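Ensinar um braço a arrumar a copa: relatório do nosso projeto de semestre
28 de janeiro de 2024

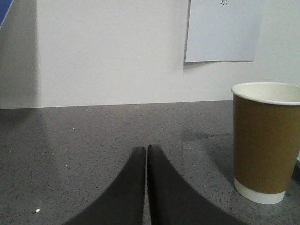 Como isto começou

A ideia original nem era esta. Eu e a Nusrat Debnath queríamos fazer qualquer coisa com navegação, um carrinho a passear pelos corredores, mas o professor Teodoro Sandoval perguntou-nos se não preferíamos pegar no braço que estava parado no laboratório Kallham, e pronto, lá fomos nós. O objetivo ficou escrito assim na proposta: recolher demonstrações de tarefas simples de bancada e treinar com elas uma política que pegue num copo e o mude de sítio. Parece pouco (a minha mãe achou mesmo pouco), mas deu-nos trabalho até à última semana!

Chamámos Punix ao projeto. O nome foi do Mingxuan Xiao, que entrou no grupo logo a seguir e ficou com a parte do treino. Eu fiquei com a recolha, e por isso este relatório fala sobretudo dela.

O que gravámos

Cada demonstração é uma pessoa a conduzir o braço à mão por teleoperação, do princípio ao fim da tarefa, enquanto se guardam as imagens da câmara do pulso, as posições das juntas e a abertura da garra. Trabalhámos na bancada de pedra salpicada da copa, com copos de papel de levar, daqueles de parede dupla com a manga acastanhada. Na fotografia lá de cima a garra está vazia, com os dedos quase encostados, e o copo está à direita, já a sair do campo de visão. É uma vista de que gosto bastante porque mostra o nosso maior problema de enquadramento: como a câmara vai no pulso, basta o alvo estar um bocadinho para o lado e o modelo só fica com meio copo para decidir o que fazer.

No total ficámos com 600 demonstrações aproveitáveis. Gravámos 700, mas as outras foram fora por razões variadas, quase todas culpa minha: esqueci-me de reiniciar o registo das juntas, deixei o copo tombar e continuei a gravar, ou comecei com a garra numa posição que não estava no protocolo. A Nusrat é bem mais disciplinada do que eu e as gravações dela quase não tiveram cortes.

As tarefas eram duas. A primeira era agarrar o copo e pousá-lo noutro ponto da bancada. A segunda era empurrá-lo para junto da parede com os dedos fechados, sem o agarrar. Ainda pensámos numa terceira, com tampas, e desistimos ao fim de uma tarde muito longa.

O protocolo (versão que sobreviveu)

Antes de cada gravação, a pessoa põe o copo numa posição tirada à sorte de uma folha, afasta-se e leva o braço à posição inicial. Só depois carrega em gravar. No fim abre a garra, recua e escreve uma nota curta: boa, duvidosa ou lixo. As duvidosas eram vistas mais tarde por outra pessoa do grupo, o que deu discussões bastante acesas entre mim e o Mingxuan sobre o que conta como pousar um copo. Se ele fica a abanar antes de assentar, é boa? Eu digo que sim. Ele continua a dizer que não.

No início limpávamos a bancada entre todas as gravações, até ficar impecável. O Mahfuz Gazi, que está no mestrado e passou por lá para nos ver trabalhar, avisou-nos que um modelo treinado só com uma bancada imaculada podia estranhar a primeira migalha que lhe aparecesse. Passámos a deixar ficar as migalhas pequenas, e na fotografia ainda se veem umas quantas, branquinhas. O fundo também não foi preparado: a folha na parede, com um carácter que parece ser 京, fica como está.

Coisas que correram mal

A luz, antes de tudo. A pedra tem um brilho discreto e, conforme a hora, aparecem manchas e reflexos que numa imagem pequena se confundem com sombras. Tentámos gravar só de manhã, mas os horários das aulas não deixaram, e acabámos por misturar manhã e tarde de propósito em cada conjunto.

Depois, o cansaço de quem conduz. Ao fim de uma hora a teleoperar eu começava a fazer movimentos preguiçosos, sempre pelo mesmo caminho e sempre da esquerda. Só percebi quando o Mingxuan me mostrou as trajetórias todas sobrepostas, e as minhas pareciam uma única linha grossa! A partir daí trocámos de operador com mais frequência e a folha das posições passou a indicar também o lado da aproximação.

E os nomes dos ficheiros. Não vou entrar em pormenores, digo só que perdemos dois dias a renomear pastas e que a Rajitha Mollah nos salvou com um script.

Primeiros treinos

A primeira versão do modelo foi treinada só com a tarefa de empurrar. Aprendeu depressa a aproximar-se, mas hesitava quando o copo aparecia cortado na borda da imagem. Juntámos mais demonstrações a começar nessa situação e a hesitação diminuiu a olho. Ainda não temos uma avaliação séria para pôr aqui, essa fica para a entrega de abril, com o Mingxuan a escrever o capítulo.

O que falta

Queremos repetir parte da recolha na sala Zillstead, que tem outra bancada e outra luz, e ver se a política aguenta a mudança. Falta também anotar o momento exato do contacto entre os dedos e o copo, coisa que agora temos de adivinhar pela abertura da garra. A Nusrat já começou essa anotação e eu fico com a segunda metade das gravações.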